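Mendside Twin Bench Kit, two arms with wrist camera
Premdale stock code MTB-6

In stock, ships from Celtutham. Lead time is longer in November, order early pls.

Two small arms on one front rail, bolt-down bases, matching black grippers. Bought mostly by people who want to try grippers side by side without building a table first. Cables come fitted. Tabletop and walls not included, see Options.

What we tried

Tarun Bhardwaj ran both gripper sets on the same job, toy food in and out of a basket. 300 picks per set, same start positions. Standard fingers dropped 40. Zhong soft pads dropped 6, but slower to let go of the small stuff. Round fruit fine with either. Carrot is the awkward one, rolls if you catch it by the thin end. Garlic much easier than we expected.

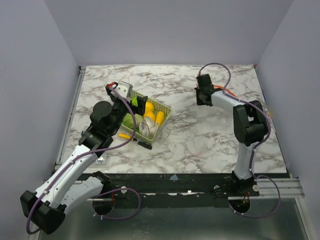

Twin Bench on the marble-pattern top, left gripper at the basket, carrot still on the table.

Camera sits at the top of the gripper so it sees what the fingers see, more or less. Good for close work. Less good once the wrist is down inside a basket, the walls get in the way and you loose the edges. Ching-wen Mok added a fixed camera to the side for her runs and preferred having both. Sold seperately.

Leave slack in the cable at the wrist. Too tight and it tugs on the full turn, too long and it catches on things. We leave a loop below the rail as well.

Options
Zhong soft pads, pair: 198
Fixed camera and bracket: ask
Marble-pattern top: ask. Plain grey also available. Busy pattern is a fair test for vision, bit harder on setup
Side and back walls, pale: ask

Not for
Heavy loads. Wet food. Anything with a sharp edge if you're on the soft pads, they mark.

Fitting
Bases first, then cables, then power. Check both arms clear each other over the middle before running anything at speed. Fitting sheet in the box, newer copy from Margus Grīnberga on the support desk.

Returns accepted unused, with all screws. Used pads can't come back.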